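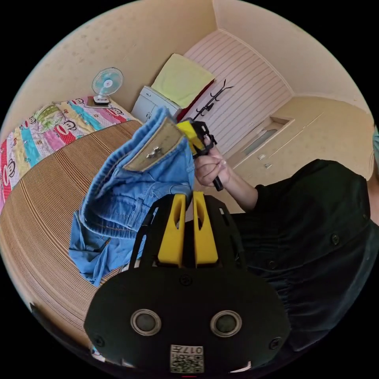 Gripper 017, Jan 16, 2023

Betau Readers' Circle, minutes

1. Last time
Approved, with one spelling of Wokeck restored.

2. The android novel
Baysal's heroine takes 70 pages to suspect she is a machine. Most of us had it by page 6. The chase through Prasitz was liked, the romance endured. 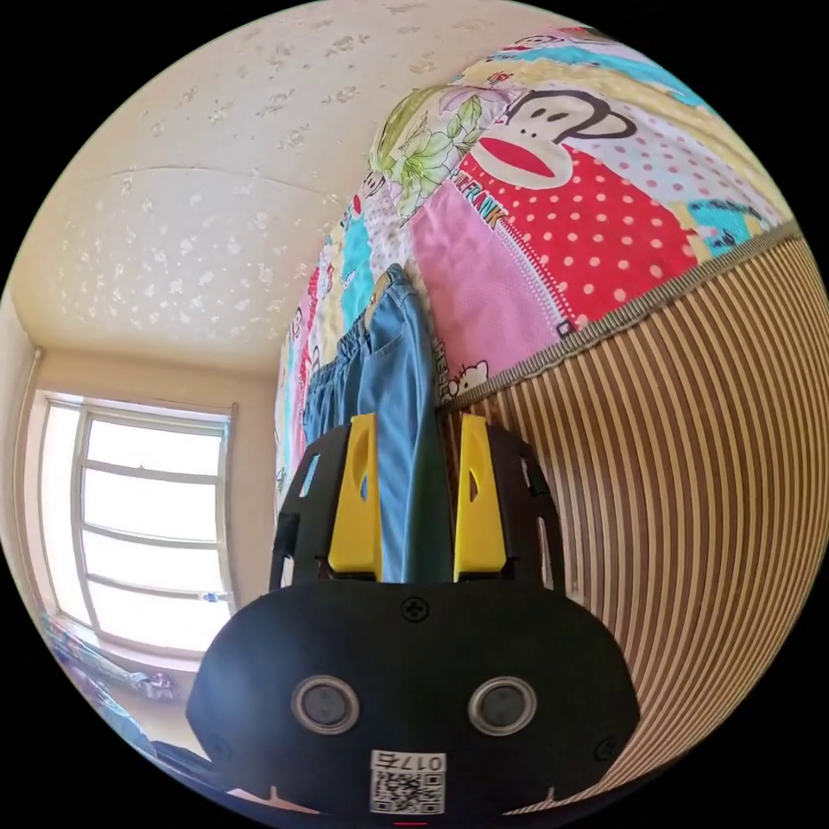
Finn Strobel replied that the slowness was the point, and that we had all guessed wrong about the brother. This was conceded, with poor grace.

Vote to read the sequel: carried.
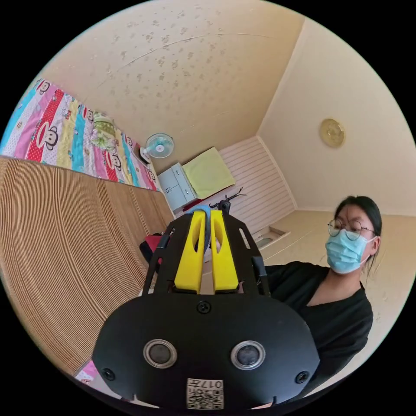 3. Next book
The generation-ship one, all 19 chapters. Long novels wait until September.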